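COMMUNIQUÉ DE PRESSE

07/09/2025

L'atelier partagé Sorell ouvre à ses adhérents le poste de tri robotisé Wirnero

Le poste Wirnero, monté depuis février dans l'atelier partagé Sorell, est accessible à tous les adhérents à compter de ce mois. Il s'agit d'un bras articulé d'occasion, remis en service et équipé d'une pince, qui ramasse de petits objets dans un bac métallique.

Le projet est mené par l'association Vukumeck, qui gère les machines de l'atelier. Le bras a été racheté à l'entreprise Bustos lors du renouvellement d'une de ses lignes. Il a été livré sans pince et sans logiciel. Les adhérents ont refait le câblage extérieur, écrit le programme de commande et adapté la pince. L'ensemble a demandé plus de 80 séances de travail, le plus souvent en soirée. Le budget, hors achat du bras, s'élève à 805 euros.

« Nous voulions une machine que les gens puissent ouvrir, modifier et remettre en état eux-mêmes, explique Ivana Quiroga, coordinatrice du projet. Le code est lisible, les réglages sont notés dans un classeur à côté du poste. »

Les essais portent sur des objets de formes différentes, posés sans ordre dans le bac. Les pièces longues et fines sont les plus difficiles à saisir lorsqu'elles se trouvent près d'une paroi, et la trajectoire d'approche a été réécrite 2 fois pour cette raison. Le passage des câbles a aussi été revu : ils suivent maintenant le bras et contournent l'articulation orange avec assez de mou pour les rotations.

Le bac est maintenu par des moyens simples, dont une pince à ressort, afin de pouvoir être retiré entre deux séries.

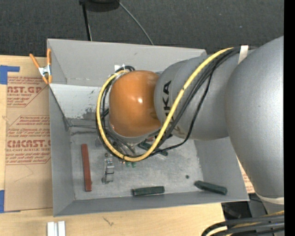
Pour Anselme, adhérent de l'atelier, il reste à améliorer la reprise après un échec : il aimerait que le bras retente la saisie sous un autre angle au lieu de revenir à sa position de départ. Cette modification est inscrite au programme de la prochaine version.

L'accès au poste se fait sur réservation, après une formation à la sécurité d'une demi-journée. Les groupes sont limités à 9 personnes. Pendant les essais, une personne formée reste en permanence à portée de l'arrêt d'urgence. Les mineurs sont admis s'ils sont accompagnés d'un adulte inscrit.

Les plans de la pince et le programme de commande seront remis gratuitement aux autres ateliers qui en feront la demande.

Contact presse : Ivana Quiroga, association Vukumeck, à l'accueil de l'atelier Sorell.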